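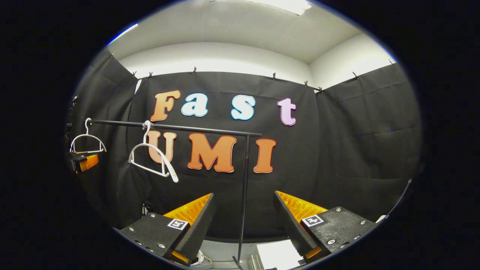 Booth fit-out: where the money has gone

Home | Grants | Reports | Partners | Contact

4 min read

Jul 24, 2018
Prepared by Réka Hegedűs for the Urton fund

You asked for a plain account of the display booth before releasing the second payment. I took the project over in February and did not write the original plan, so I have tried to keep what I can confirm apart from what I was told.

The booth is up and lined with black fabric. The lettering is on the back curtain in two rows, "Fast" in the smaller letters and "UMI" below it in large orange ones. A black garment rack stands in front, with white plastic hangers on the bar. On paper that completes stage one, and the Millero schedule marks it complete. I would call it mostly complete.

My main doubt is the rack. The plan says it will "frame the lettering." From where a visitor stands, the bar runs just under the top row and over the top of the U, and the pole comes down between the M and the I. One of the hangers hangs right in front of the U. I raised this with Drulla, who supplied the layout, and was told that people read past such things. Maybe they do. I would still like the rack moved to one side before anyone decides the name is too hard to read and orders bigger letters.

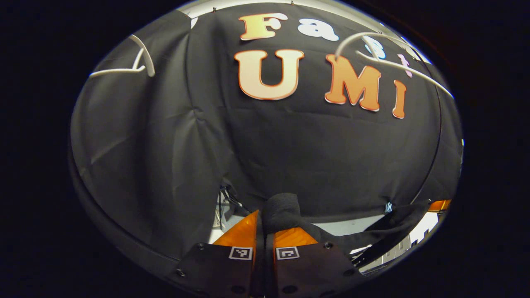

The fabric came in at $673, against a budget line of $600. The difference is the second length of cloth, which the first measurements missed. The letters cost $286 and I have no complaint about them. The rounded style and the outlines stand out well on black, and they were delivered on time. The rack and hangers together came to $133, which I think is fair.

I am less convinced by the clips holding the top hem. Drulla describes the curtain as "permanently mounted." Clips are quick to put on and quick to take off, and I can't find anyone who has tested them with the full weight of the cloth over a long stretch. Oosthuizen has offered to quote for a proper rail. I have asked for the quote in writing and will not commit to it without your approval.

Stage two is supposed to be garments on the hangers and a written record of how long each hanging and clearing takes. The plan promises 60 rounds. I have seen no sheet for recording them and no list of garments — both were due with stage one. Until they reach me I don't think the second payment should go out in full. Half would cover the rail, if you agree to it, and the clothes.

I'll send the Oosthuizen quote as soon as I have it.

Filed under: Small Grants, Progress Reports, Spaces & Displays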